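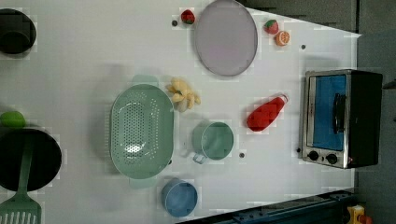
Gallen Lane soup stand wants to stay past April

I'll admit I only went down to Gallen Lane for the bread. My neighbor had been going on about the rye at Lerinura Farm's Saturday-style stall (it runs whatever day they feel like baking, as far as I can tell), and I had an empty tote bag and no plans. I came home with two loaves, a jar of pickled beets and a petition form, so let me tell you about the petition.

The soup stand at the end of the lane, the one in the old feed shed with the blue doors, was only ever meant to be there for April. Hsin-yi Ho got a short permit from the town to sell soup, flatbreads and coffee to people coming off the river trail, and she figured she'd get a few hikers and maybe the odd dog. On her first morning she sold out of everything by noon! I got there at 12:15 and had to make do with a coffee and the heel of somebody else's flatbread, and I was still pretty happy about it.

Now her regulars want the permit stretched through the end of the year. The form had 90 signatures on it when I added mine, and there was a line behind me waiting for the pen.
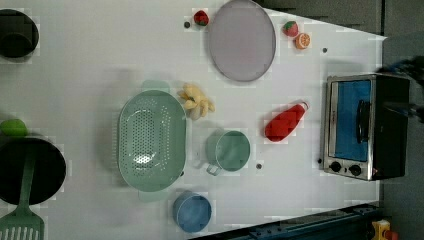 Most of what she cooks comes from the fields right behind the shed. The leeks and potatoes are Lerinura's, the eggs come from the Gulyás place across the road, and the coffee is roasted in town by Hareo, who also lent her the grinder. A bowl of soup with bread is $5, and you get a refill on the coffee if you bring your own cup. I had the leek and potato on my second visit (yes, I went back the next morning, and early this time) and it was thick and peppery and a little bit smoky. I asked what was in it and she said "leeks and potatoes" and went back to the stove, so I guess that's staying a secret.

I did ask her what she'd do with a longer permit. She wants a proper sink, for one thing, because hauling water from the barn is getting old. She'd also like a roof over the benches.

"People sat out there in the drizzle with their hoods up and kept eating," she told me. "I felt bad, but they wouldn't come in." 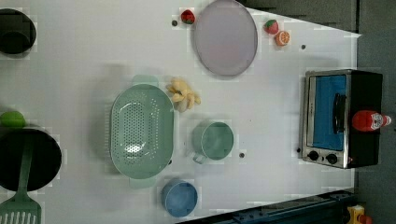

Not everybody on the lane is sold. Parking is tight already, and the couple I talked to by the mailboxes said they'd had cars across their driveway twice. They like the soup fine, they just want somebody to put cones out. Hsin-yi says she's asked the farm about opening up the mowed strip by the gate, which would fit 29 cars if people park like grown-ups.

There's money to find too. The sink and the plumbing have been priced at $3,392, and she's hoping to cover part of that with a supper in the barn, tickets on sale at the stand once she settles on a menu. I've already put my name down for two.

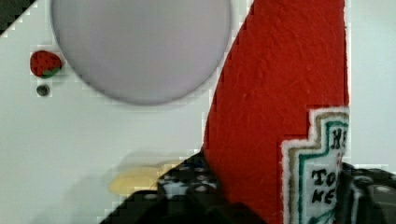

Vol. 12, No. 7

The town takes up the permit at its next regular meeting, and anyone can speak for or against. If you'd like to sign, the form is on the counter next to the napkins, and Hareo has a copy by the register in town. The stand opens at 8 and closes when the pot's empty, so don't dawdle like I did. The rye goes fast too.

4/3/18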